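Home Parade Guide Costumes Music Floats Contact

How to Make a Feather Backpiece You Can Dance In All Day

If you have ever stood at the side of a carnival parade and watched those enormous fans of feathers go bobbing past, you have probably wondered how anybody keeps one upright for hours. I wondered too, for years, until I joined the Brulberg spring parade and had to make my own. My first one leaned so far to the left by the second corner that Csenge Major walked beside me for half the route with one hand on it, bless her. I have made a good many since then, and they stand up straight, so let me take you through it slowly.

Set aside several evenings. We start ours in April, which leaves plenty of time for a summer parade and for changing your mind about colors (you will).

What you need

- Two lengths of flat aluminum strip for the shoulder harness
- Stiff but bendable wire for the fan
- Craft foam and thin padding
- Feathers – 100 is a nice full number for a medium backpiece
- Wide elastic, strong thread and a curved needle
- Fabric tape, hot glue and a bit of trim to hide your sins

Step 1. Shape the harness

Put on whatever you plan to wear under the costume. Bend each strip over a shoulder so that it runs from the top of your chest, over, and down to the middle of your back. You want it to hug you without pinching. Have a friend do the back, and be patient with each other! When both sides match, join them with a crosspiece between the shoulder blades, and tape over every end and edge. Then tape them again. A sharp corner that feels like nothing in the kitchen will feel like a bread knife by the end of the parade.

Step 2. Pad it

Wrap the shoulders in padding and cover that with fabric. I sew mine down, but glue will do if you let it set overnight. Add the elastic so it crosses under the arms and fastens in front. Now jump up and down. If the harness slaps against your back, tighten the elastic and jump again.

Step 3. Build the fan

Cut 7 pieces of wire for the spines, with the longest in the middle and the others getting shorter as they go out to each side. Lay them on the floor and move them around until you like the shape, and take your time over this part, it is the part everyone will see. Fix the bottoms to a foam-covered plate, then run a curved wire across the spines partway up to keep them evenly spread. Tadeo Ocampo, who has been making costumes for our band since before I could sew on a button, ties each crossing with thread before he glues it, and I have never seen one of his come apart.

Step 4. Add the feathers

Sort the feathers by length first. Start at the tips and work down toward the plate, so that each row covers the quills of the row before. Glue a few, then stand back and look from across the room. Feathers have a natural curve, and you want the left side curving left and the right side curving right – if you mix them up, the whole thing looks as though it slept badly. Keep your fullest feathers for the bottom row, where they hide the plate.

Step 5. Balance it

Put it on and let go. If it pulls you backward, the fan is sitting too far from your body, so bring the plate in closer to the harness. If it tips to one side, check that the spines match in length before you start adding weight anywhere. Walk up and down the hall, turn around, bend your knees, and try a doorway sideways. Then put your music on and dance for at least six songs. Jolán Magyar makes her whole section do this in full costume two weeks ahead, and grumble as we might, something always needs fixing.

Step 6. Pack a repair bag

Take a needle and thread, tape, spare elastic, a handful of loose feathers and a few safety pins. Give it to somebody who will be walking along with you and not dancing.

Looking after it afterward

Let everything air out before you put it away. Shake the feathers gently, steam any bent ones over a kettle (mind your fingers) and hang the backpiece under an old cotton sheet. I don't like plastic for this, as it traps damp. Mine from three summers ago still comes out for school visits, and apart from a slightly bald patch near the bottom it looks very well indeed.
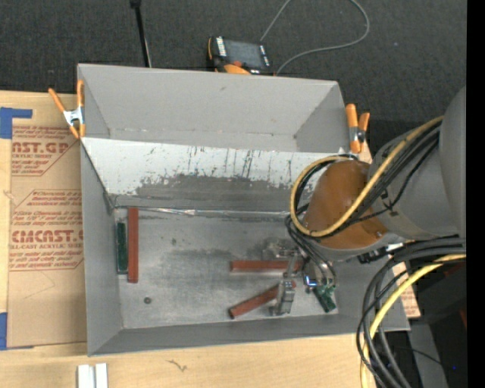 Reddish-brown sticks in a gray metal bin.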